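Library's old computers find new homes, eventually

By Ada Cocco

The Rantala public library has finished clearing out its basement, an operation that was meant to take an afternoon and ended up taking most of August.

The basement, for those who have never had reason to go down there, is where the library puts things it has stopped using but has not yet stopped feeling guilty about. It held the old card catalogue, a set of encyclopaedias missing the volume for S, a papier mâché wombat from a summer reading program, and every desktop computer the building has owned in the past two decades.

The computers were the reason for the cleanout. The town's insurer visited in autumn, went down the stairs, came back up the stairs and wrote a letter. The letter used the word "egress" four times. Council, which can ignore a leaking roof for years, moved on this one before the next rates notice went out.

Head librarian Samah Alaoui was given a budget of $3000 and told to have the place empty by the end of winter. She got a quote from a removal firm, Gredari, which offered to take the lot to the tip for $900, wombat included.

"I thought that was a bit rich," Alaoui said. "We'd be paying someone to throw out things people in this town would drive over and fight each other for."

She was right about that. A notice went up on the library door inviting residents to come and take what they liked, one item per household, from nine in the morning. By half past eight there was a line down the steps and past the chemist. The encyclopaedias went in the first ten minutes, to a man who said he wasn't much interested in S anyway. The card catalogue drawers were the subject of what Alaoui called "a conversation" between two women, both of whom wanted them for seeds. They now have half each and are understood to be speaking again.

The computers did not move so quickly. Several people picked one up, felt the weight of it and put it back down.

That left the problem of what was on them. The library had assumed the drives were wiped when the machines were retired. Raimo Heinonen, who ran the computer desk until his retirement and was asked back for the occasion, had a different memory of it.

"There was a form for wiping them," he said. "I remember the form very well. I don't remember anyone filling one in."

So the giveaway was stopped, the remaining machines were carried upstairs to the local history room, and the local history group was moved to the children's corner, where it has been meeting on very small chairs ever since. Heinonen spent the next fortnight opening cases and taking out drives. What was on them, he said, was mostly résumés, a great deal of solitaire, and one unfinished novel set in a town very like Rantala, with a head librarian who is murdered in chapter two.

Alaoui has asked to see it. Heinonen says it has been securely erased, and that the writing was quite good up to that point.

The emptied machines have gone to Cuteck, a repair shop on the highway run by Sơn Chu, who fixes up old computers and sells them cheaply to students and to anyone else who asks nicely. Chu said he would take as many as the library had, and then he saw how many the library had. He has since rented the other half of the shed.

He expects to get up to 300 working computers out of the pile once parts from the deadest ones have been moved over to the merely tired ones. The first batch is promised to the high school at Rultia, where Year 9 has been sharing laptops on a roster that the principal, Ville Leinonen, described as "a bit like milking time".

"They don't need to be fast," Leinonen said. "They need to turn on, and there need to be more of them than there are now. Our standards are not out of reach."

The school will pay $3 a machine, a figure settled on after council's finance officer advised that public property could not be given to another public body for nothing without a report. A report would have cost more than the computers. The library is not allowed to keep the money, which goes into general revenue, where it may one day contribute to the roof.

As for the basement itself, it is clean, bare and painted a colour the tin calls Oatmeal. The insurer has been back and is satisfied with the egress. Alaoui had hoped to use the space for a quiet reading room, but council has written to ask whether it might store a few things down there in the meantime, only until the new depot is finished. Work on the depot has not started.

The wombat was not claimed. It spent two days on the front steps with a sign around its neck saying FREE, during which time it was photographed a good deal and rained on once. It now stands beside the returns slot, and borrowing is said to be up, though Alaoui puts that down to the school holidays.

Anyone who took a computer home on the first morning, before the giveaway was stopped, is asked to bring it back to the front desk so the drive can be removed. It will be returned to them afterwards, lighter. Heinonen is in from ten until two and will not ask what else was taken - the one item per household rule having been, by all accounts, loosely observed.

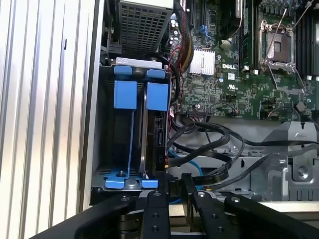 The missing volume S has also turned up, behind the hot water system. It can be collected from the desk by the owner of the other volumes, should his interests have widened.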